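Sofa day: freshening up the living room seats

Home > Living room > Soft furnishings

If your sofa is the place where everyone eats toast, reads, naps and loses pens, it deserves a proper going-over now and then. I do ours on a Friday, early, with the radio on, and I look forward to it far more than I probably should! An hour gets you a long way, and most of what you need is already under the sink.

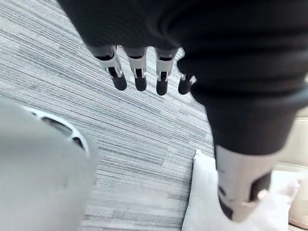 By Glenys Donnelly
Filed under: Sofas and chairs | 5 min read

Start with everything off. Cushions, throws, the remote, the lot. Pile them on a clean sheet and get the vacuum out with the soft brush on the end (the hard plastic nozzle can mark leather, so leave it in the cupboard). Go along the seams slowly, then down the gap at the back, which in our house is always worth a look before you switch on. I once sucked up an earring and had to pick through the whole bag on newspaper.

Next, the leather. Pale leather is lovely to clean, you really do see the difference! Put 200 ml of lukewarm water in a bowl with a tiny drop of mild soap, dip a soft cloth and wring it until it hardly feels damp. Wipe one panel at a time, following the stitching, then go over it with a second cloth and plain water, and a third to dry. Try it first on the back or underneath. Please don't use baby wipes or washing-up sponges, and keep new dark jeans off it if you possibly can.

While that airs, turn to the fabric bits. Check the label on every cover before it goes anywhere near the machine. Ours go in at 30, inside out, zips closed, with blues kept well away from creams. Bring them out as soon as the drum stops, give each one a good sharp shake and pull the corners square while it's still damp. Ribbed or textured cloth rewards this especially, and I hardly ever iron mine now.

Folding comes last. Hold the cloth up by two corners over the seat, let it hang for a moment so the creases drop, and bring the edges together. You can use the sofa itself as your folding table once it's dry, and it's a much nicer height than the bed.
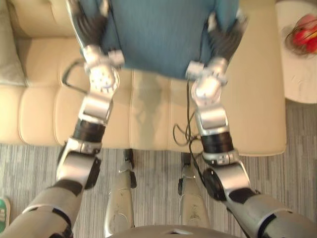

Meirion Ifans
Great stuff, Glenys. I'd add that covers should go back on the cushions very slightly damp if they're cotton, they stretch over the corners so much better. Stand the cushions on end somewhere airy until they're dry right through. Does your soap trick work on old biro?

Sadly not, Meirion! Biro on leather is one for a proper leather cleaner, and the sooner the better. Dab, don't rub.

More in Soft furnishings: Washing a wool throw by hand | Getting candle wax out of a rug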